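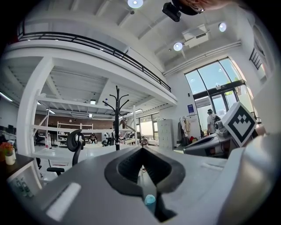
4. Why bail hearings run late

We began this part of the work with a simple wish, which was to understand why a person waiting on a bail decision in the Mkhize district so often goes home, or back to a cell, without one. We had 504 hearing records to read through, and we read them slowly and with a good deal of coffee. Four had no closing time written down, so the results below rest on the remaining 500.

Most postponements came down to paperwork that was still on its way from another office. We had expected absent lawyers to be the main trouble, and we were glad to be corrected, though a missing lawyer did tend to cost more days once it happened.

Figure 1. A black coat rack with a wooden hanger on one of its hooks.

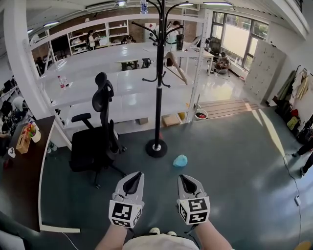

Pantelis Balaskas told us, kindly but firmly, that we were being too easy on the clerks, and that a file sent the evening before a hearing is as good as lost, whatever the stamp on it says. We took this to heart and went back over the files with late stamps, and he had a fair point for the Fatedow courthouse, where 12 of them reached the judge only after the hearing had closed.
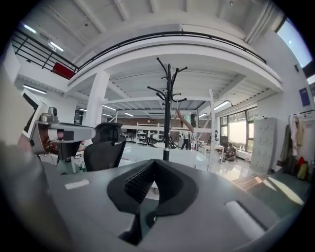 Telma Cáceres and Gert Motaung
Revised 2021-03-21

4.1 Limits of the records

A word of caution, then, before the tables. Our records show when a hearing was opened and closed, but they say very little about what was argued in between, and we would dearly love to have the judges' own notes. The August files are also thinner than the rest, as the court sits less often that month, and we have left them in without any adjustment.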